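Week 4: end-of-life electronics and who pays for them

Okay, picking up where we ran out of time. I'd got as far as saying that a product stewardship scheme shifts the cost of disposal from the council back to whoever sold the thing. Lovely in theory! The messy part is deciding what counts as "sold" when half of it arrives by post.

Take our case town, Wilau (reading pack, p. 47). The tip there charged by the boot load, so people did what people do and left old computers on the nature strip on a Sunday night. When Gorik opened its free drop-off, dumping fell away, but the freight bill to the city landed on ratepayers anyway.

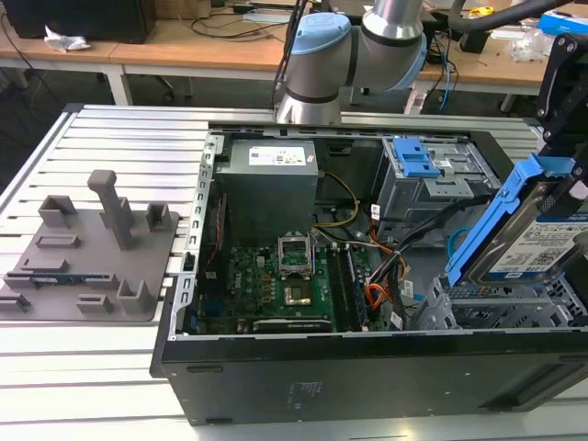 Freight is the bit I'd like you to chew on. Sending **3000 kg** of mixed e-waste down the highway costs the same whether it's full of copper or full of cheap plastic, so small towns get stung twice.

For the tute, please:

- read the Tirnari submission (skip the appendices, they're a slog)
- work out who pays if the recovery target goes up to 80 per cent
- bring 2 questions, scribbled is fine

I've marked up the Yoshida chapter too, if you're keen. My handwriting's awful, sorry.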